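Farnstead reformulates barrier cream, drops added fragrance

Farnstead will begin shipping a revised version of its Humier barrier cream in February, replacing the lanolin base used since launch with a blend of squalane and shea butter. The jar size and the retail price stay the same.

The new formula contains no added fragrance. The old one carried a light lavender scent that accounted for a large share of the complaints logged by the company's customer desk. Glycerin content has been raised, and the preservative system now relies on phenoxyethanol and ethylhexylglycerin. The cream keeps its slightly acidic pH.

Faraji Kashindye, who heads formulation at Farnstead, said the lanolin had become difficult to source at a consistent grade. "Two batches from the same supplier could differ in color and in melting range," he said. "We were adjusting the emulsifier each time to compensate."

The company ran a home-use trial of the revised cream with 400 adults who described their skin as dry or very dry. Participants applied it twice a day and kept a log of tightness, flaking and stinging. Farnstead said 32 of them reported stinging during the first week, most often on areas that had recently been shaved. The trial had no control group, and the results have not been published.

Production moves to the Chege filling plant, where the cream will run on the same line as the company's hand balm. Jatberg continues to supply the jars and lids. Stock of the original formula will be sold through, so both versions may be on shelves at once. The revised jar can be identified by the ingredient list, on which squalane is the second entry after water. 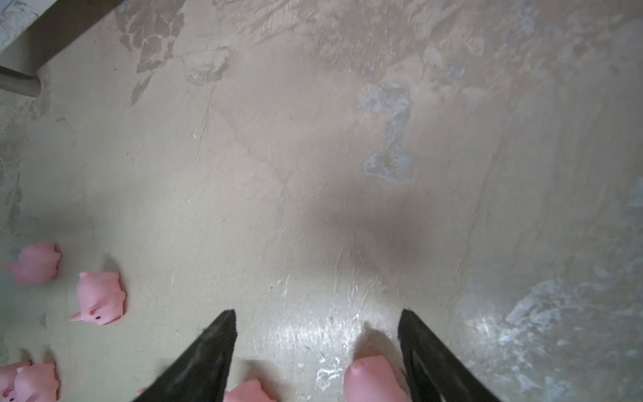
Humier will stay labeled for face and hands only. Farnstead does not recommend it for children under three and has no plans for a baby version. The cream should also be kept off rubber goods — pink rubber pigs of the kind found on many playroom floors included — as the oils in it can soften some rubbers over time. Hands should be wiped before such items are picked up.

Retailers holding the original formula do not need to return it. Customers who prefer the lanolin version can order up to two jars directly from Farnstead until stock runs out.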